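**budget for second arm setup?? need to order by November**

**stonport_mel**
ok so quick one. we have 3000 left for the year. options as i see it
- Clelavo wheeled base, 2381, no arms
- pair of spare wrists + cams from Raptis, 601 a side
- wait

task is laundry pickup, floor and sofa into a basket. Alina Lazăr wants the base. I'm leaning wrists. thoughts? need a number by Sun 25 October

**grarkola_fan**
base. you can't reach a sofa AND the floor from one spot, seen people try

**tria_c**
disagree. base eats the whole budget then you break one finger and you're parked till spring. spares first. always spares

**grarkola_fan**
fingers are cheap tho? print them

**tria_c**
printed ones flex. fine for socks, jeans no. also wrist cam cables!! price those, they snag on everything

**pd_hollow**
what's lead time on the Clelavo. ours took 9 weeks and shipped without the charger

**stonport_mel**
quoted 5 but who knows. re: reach, depends how close the basket is I guess. couple pics so you see the space

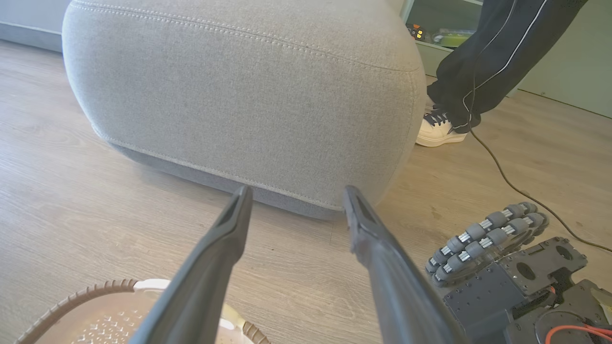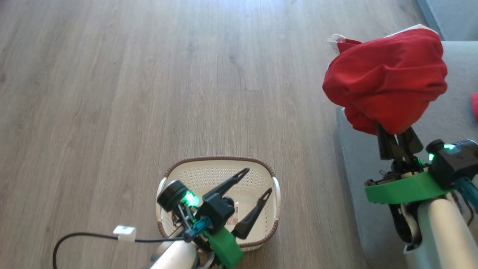
so my split right now is two wrist sets = 1202, then about 400 on cables, connectors, fingers. leaves a bit under 1400 to roll over, if finance lets it roll. Chrysanthi Triantafyllou says they won't. which kinda kills the "wait" option

**grarkola_fan**
if it doesnt roll then spend it. base + nothing beats wrists + money you lose

**tria_c**
or wrists + a third set + service plan. ask Raptis for a bundle, they never list it but they do it

**pd_hollow**
+1 bundle. and get shiping in writing, freight got us bad

**stonport_mel**
ok emailing Raptis now. Alina's gonna be mad lol. will post the quote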